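Robot Manipulation, Unit 13: Learning two-arm tasks from demonstration
Handout prepared by Simone Nogueira

Read this before the August lab. We cover how a policy learns to handle thin film and produce at the same time, using the Salitz task set.
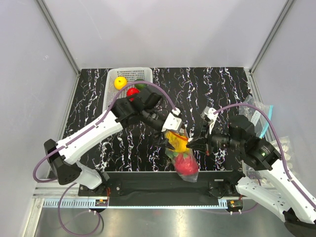 Behavior cloning treats each demonstration as pairs of observation and action. The policy predicts a chunk of 20 actions, runs part of it, then predicts again. Chunking helps most when both arms are tied together through one object, as with the clear bag held between the two grippers. A small error in one arm moves the other arm's target, and the film changes shape with every motion.

Kramer baseline: single fixed view, over 2000 training steps, no wrist input. It places the arms well but often misses thin parts – strips, bag edges, ties. The Rovel variant adds a wrist view for each arm and keeps everything else the same.

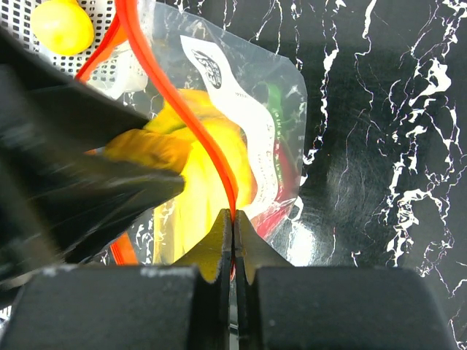

Fig. 2. Wrist view, red-orange strip pinched at the fingertips.

Glare and clear film are the hard part of this input. Compare crops with and without color jitter before you train.

For the lab: read section 21 of the notes, and bring one failure case from your own runs – a short written account is enough.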